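Ticket: Fantasy draft room, picks out of order after pause
Product: Larura Draft Room
Opened by: Florante Talavera, commissioner
Status: Closed
Opened: Sat 24 November

Reported problem

We run a college football fantasy league with 28 teams. During our bowl season draft I paused the clock in round 2 so an owner could get back online. When I hit resume, the room skipped Leonora Baluyot and gave her pick to the next team. That team's autopick then took a quarterback she had at the top of her queue. Two owners on phones still saw her on the clock.

Tried so far: reloaded the page, logged out and in, switched from Wi-Fi to cable. Same result. Draft is paused at pick 31 and I have not let anyone pick since.

Reply, Pentti Kettunen, support

Please leave the draft paused. Do not use Undo Pick yet, it will also clear the queues. Send me the league number and tell me if any picks were traded before the draft.

Reply, Florante

League 1,575. One trade. Erlinda Abella swapped second-round picks with Nestor Lumbao the night before.

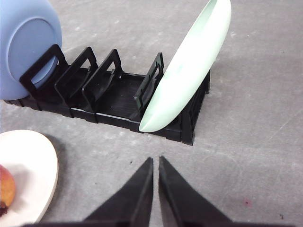
Reply, Pentti

Found it. The trade was saved, but the draft order was not rebuilt afterward. On resume, the room loaded the old order for some owners and the new one for others. I rebuilt the order from the trade record and gave pick 31 back to Leonora. The quarterback is available again. All 84 queued players are still in place.

Before you resume, have everyone close the room and open it again. The phone app needs to be fully closed.

Reply, Florante

Everyone reopened it. Order matches on all screens. Leonora made her pick and we finished the round without a skip. Can I trade picks during the draft now?

Reply, Pentti

Wait until the draft ends. The fix for live trades is planned for December. Closing this ticket, reply here if it comes back.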